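3.2 Dark fabrics

Black items were the slow ones. Over 80 garments in the Kellent set, mostly dark cotton, each dropped in a heap and left as it fell. Edges hard to find - folds and hems look much the same in black. Sorting by colour first did not help (Fig. 4).
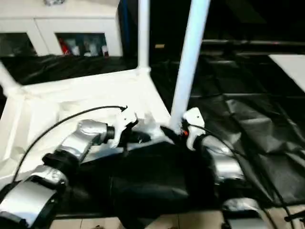
Figure 4. Black fabric item, crumpled, by the white frame.

Light items went quicker, 91 in all. We took the upper edge as the starting point for both colours, wich kept the timings comparable. Creases were not scored.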